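Small Saucepans and Table Mats: Frequently Asked Questions
Bustlow Kitchen Help Pages
Answers by Amerley Abugri. Last updated Wednesday, January 5, 2022

Which mat should I put under a small pan?
Any textured table mat that is wider than the pan on every side, with room for the handle if you can manage it. A mat that covers most of a small table is fine too. You can set the pan down without aiming, and the lid can go next to it when you serve.

Can the pan go straight from the burner to the mat?
Check the label on the mat first. The Radow mat is sold for warm dishes, so let the pan stand on a cool burner for 12 minutes before you move it. The Turkley trivet can take a pan right off the heat. If your mat has no label, use a trivet.

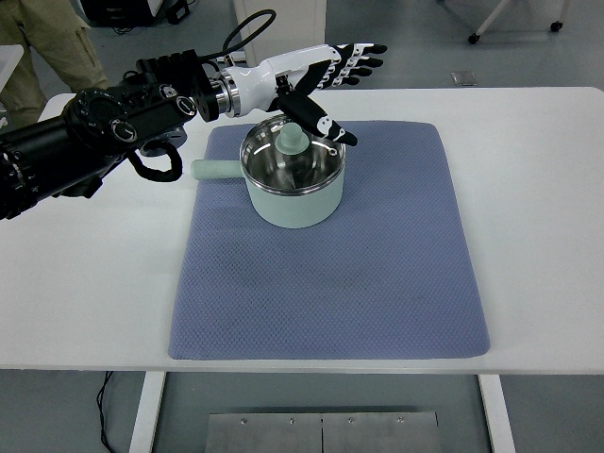

Mint-green saucepan with its lid on, set on a blue-gray textured mat.

How do I get dark smudges out of a textured mat?
Lay the mat flat and work dish soap into the pattern with a soft brush. Go along the lines of the weave, then across them. Rinse and dry flat. Old grease may need a second round. Do not use bleach on a colored mat – it fades in patches.

Does the mat go in the dishwasher?
No. It curls at the corners and takes days to lie flat again.

What is the small hole in a glass lid for?
It lets steam out so the lid does not rattle or boil over as easily. Keep it clear. Starch from rice or pasta water can dry in it, and a wooden toothpick will clear it. When you lift the lid, keep your fingers away from that side.
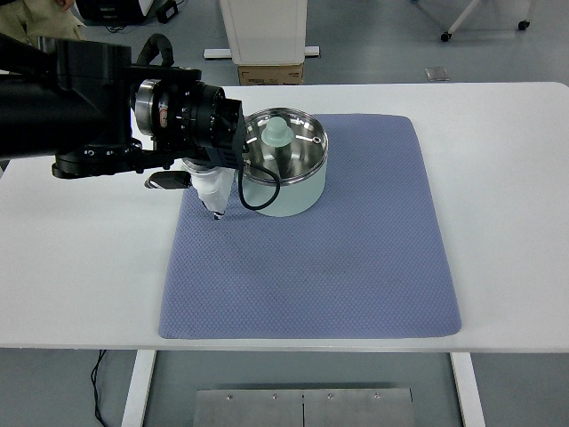
Glass lid with a steel rim and a knob that matches the pot.

The knob on my lid is loose. Can I fix it?
Usually. Most knobs are held by one screw on the underside of the glass. Hold the knob still and turn the screw until it is snug, then stop. Too much force can crack the lid. Replacement knobs are listed under part 353 and come with a screw and washer. Please tell us the color when you order.

There are streaks inside my steel pan. Is it damaged?
Streaks that wipe off are mineral marks from tap water. Warm a little white vinegar and water in the pan, pour it out, and wash as usual. Pits or scratches you can feel with a fingernail are wear, and the vinegar will not change those.

Can I store the pan with the lid on?
Yes, once both are fully dry. If the cupboard is damp, turn the lid upside down on the pan so air can get in.

Do you sell lids separately?
We carry Abubakari glass lids in the small sizes. Measure across the top of the pan from inside edge to inside edge. Ask for item 1175 at the parts counter, or use the order form on the Parts page.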